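A varanda que virou horta
Como os vasos tomaram conta dos prédios de Jilitz, e porque há quem já não compre salsa há anos

Sete da manhã, terceiro andar, bairro de Hamada. Um regador cheio de mais, a água a pingar no toldo da pastelaria. Em baixo ninguém reclama. Já se habituaram, ou então também regam.

Em Jilitz as varandas são pequenas. Metro e meio de fundo, quando muito, e metade tapada pela máquina do ar condicionado. Durante anos serviram para o estendal, para a bicicleta sem pneu, para fumar às escondidas. Agora servem para tomate cereja. Para hortelã, que invade tudo. Para uma courgette teimosa que trepou pela grade e foi dar flor à varanda do vizinho.

A moda não chegou de repente. Primeiro os manjericos, que sempre houve. Depois os morangos em floreira, comprados já com fruto no mercado coberto. Depois alguém no prédio da esquina pôs favas em caixotes de fruta forrados a plástico, e as favas deram. Pronto. No ano seguinte havia caixotes em todos os andares, até no primeiro, que só apanha sol ao fim da tarde.

A associação de moradores de Hamada fez um levantamento na primavera passada: 820 varandas viradas à rua, 400 com alguma coisa de comer plantada. As ervas de cheiro ganham de longe. A seguir vem a alface, depois o tomate. Batatas, poucas. Um limoeiro enorme num quinto andar, cujo transporte pelas escadas ainda hoje se comenta na mercearia.

O erro de toda a gente é o mesmo, começar em grande. Dez vasos, três sementeiras, um sistema de rega comprado à pressa. Em julho vai-se de férias e volta-se a um cemitério. Quem anda nisto há mais tempo aconselha dois vasos fundos e uma floreira, mais nada, pelo menos no primeiro verão. E fundos a sério. O tomateiro quer raiz, um vaso de trinta centímetros já é curto e o que dá bem para manjericão não dá para ele.

Outra coisa: o sol. Varanda a sul, em agosto, coze. A terra dos vasos pretos aquece tanto que as raízes param, as folhas enrolam, e a pessoa rega mais, e piora. Há quem pinte os vasos de branco. Há quem os encoste uns aos outros para fazerem sombra entre si. Há quem estenda um lençol velho entre o meio-dia e as quatro, com molas da roupa, e funciona. Varanda a norte também se aproveita – alface, salsa, espinafre, acelga. Rúcula, que até agradece o fresco e não espiga tão depressa.

O vento é menos falado e faz mais estragos. Nos andares altos seca a terra numa manhã e parte os pés dos pimentos. Canas, ráfia, uma rede na grade do lado de onde ele vem.

E depois a terra, claro. Discussão sem fim.

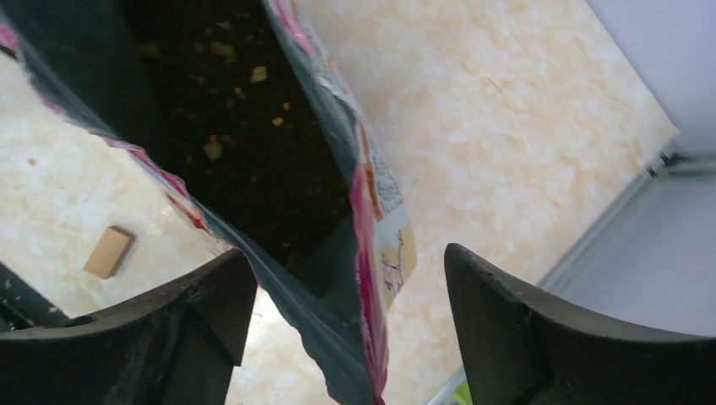
Substrato no saco, de boca rasgada: a cor escura engana, o que conta é como drena.

Em Drellville, do outro lado do rio, a drogaria da praça vende três qualidades de substrato e toda a gente leva o mais barato. Dá para o primeiro ano. No segundo está compactado, a água escorre pelos lados e sai por baixo sem molhar nada. Quem sabe mistura: duas partes de substrato, uma de composto, um punhado generoso de perlite ou de areia grossa. Apertar um pouco na mão e abrir. Se se desfaz devagar, está boa. Se fica uma bola, falta-lhe ar.

Terra do jardim público, não. Vem com lesmas, vem com sementes de tudo, pesa imenso, e em vaso vira tijolo. Além de que não é nossa.

O peso, aliás. Um vaso grande molhado passa facilmente dos 44 quilos e as varandas dos prédios antigos foram feitas para duas cadeiras. A administração de um condomínio em Drellville proibiu vasos acima de certa medida depois de aparecer uma fissura no rebordo de um segundo andar. Houve assembleia, houve gritos, ficou proibido na mesma. Os moradores passaram para sacos de cultivo, mais leves, encostados à parede onde a laje aguenta melhor. A fissura, ao que parece, já lá estava.

Dinheiro. Compensa? Depende das contas e de quem as faz. Um pé de salsa paga-se em poucas semanas. O tomate, somando vaso, terra, adubo, canas e água, fica no primeiro ano mais caro que o do mercado, e no segundo empata. Em Hamada uma família apontou tudo num caderno durante uma época: 200 euros gastos, uma colheita que não valia metade. Voltaram a plantar na mesma. O caderno é que ficou na gaveta.

Foi também em Hamada que nasceu a Dunuvo, a troca de sementes que hoje junta gente dos dois lados do rio. Começou numa caixa de sapatos à entrada da biblioteca. Tira-se um envelope, deixa-se outro, escreve-se a variedade e o ano, quem se lembra escreve o sítio. Feijão de trepar sem nome, pimento "da minha avó", um coentro que demora a espigar e que desaparece da caixa mal lá chega. Em dezembro, quando não há nada para fazer nas varandas, fazem uma tarde de limpeza de sementes com chá e bolo de laranja. Mais conversa do que trabalho, dizem os que vão.

As pragas entraram entretanto na conversa dos elevadores. Pulgão nas favas, sempre, mal vem o calor. Sabão azul diluído, ao fim do dia, nunca com sol em cima. Mosca branca no tomateiro, mais difícil, as armadilhas amarelas ajudam um pouco. Os caracóis sobem paredes, acreditem, foram vistos num quarto andar. E os pombos, que não comem as plantas mas arrancam-nas, por puro tédio ou à procura de bicho.

Para quem quiser começar agora, o calendário curto. Fim do inverno: alface, ervilha, rabanete, que em menos de um mês está no prato. Abril e maio: tomate e pimento já em planta, nada de semente à ultima hora. Verão: regar cedo, colher muito, cortar as flores do manjericão. Setembro: couves, espinafres, alho. O alho é o mais fácil de todos e quase ninguém o planta. Um dente, ponta para cima, três dedos de terra. Esquecer.

Oito da noite, outra vez Hamada. Mais luz nas varandas do que nas salas. Tesouras, baldes, alguém a perguntar de um andar para o outro se quer pepinos. Quer, mas só dois, qe ainda tem os de ontem.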